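The Fault That Was Not Listed

Shobha Krishnan had the Titero on the lift since morning, and the owner had already called two times. It was a small blue car, 3 years old, and it refused to start only when it was parked facing the hill. The owner said it like a person who is ashamed of his own story.

"Facing the hill," she repeated on the phone, and wrote it on the work sheet.

At Raju they used the Korkix tester for everything. It was a heavy box with a rubber edge and a cable which was repaired with tape. The last update had brought a long list of new control modules, and old Benedek, who owned the garage, had paid for it with a face like he was giving a kidney. So now when a car came, the tester had to be connected first, even if the problem was a flat tire.

She connected it. The engine module answered. The brake module answered. The module for the seat heating answered, although the car had no seat heating. There were no faults stored.

"Then the car is good," said Benedek from the office door.

"The car doesn't start."

"It started now."

"Now it is not facing the hill."

He went back to his coffee. From the yard you could see the hill well, with the water tower on it and the 210 bus going slowly up. Shobha lowered the lift, drove the Titero outside and turned it until the hood pointed at the tower. She switched off the engine, waited for the bus to pass, and turned the key.

Nothing happened. Even the lamps on the dashboard stayed dark.

She brought the tester out on its long cable and sat with it on her knees. For a while the screen showed only the small turning wheel. Then came one line, in a module she had never seen in the list. It had no number and no name. The description field said: DOES NOT WANT TO GO UP.

She read it again and wiped the screen with her sleeve. There was a button to clear the fault and a button for details. She had cleared almost 1,000 faults in this job and she knew how it goes, you press and the line goes away and the customer pays. She pressed details.

DATE STORED 4/29/20. CONDITION: DRIVER CRYING. ROAD: TOWER ROAD, CLOSTOVTON. OCCURRENCES: 1.

The owner picked up after the first ring.

"Did you find it?"

"Maybe," she said. "I have to ask you something, and it's not a technical question. Did you drive up to the tower one time, in the first spring you had the car?"

He was quiet so long that she looked if the call was still on.

"My father lived up there," he said. "I went to close the house. I didn't go since then."

Benedek was knocking on the window and showing his watch. Shobha turned her back to him.

"I can clear it," she said. "It takes a second. Or you can come, and we leave the fault inside, and I sit next to you and we try it slowly."

"Does this cost extra?"

"No. It isn't in the price list."

He came before closing time, in a taxi, with a house key in his hand. She moved the tester to the back seat and put on the belt. 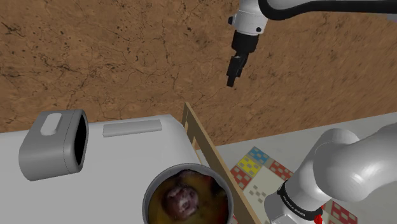
Next Story: The Long Cable

In August the garage got a second tester, and the first one stopped answering.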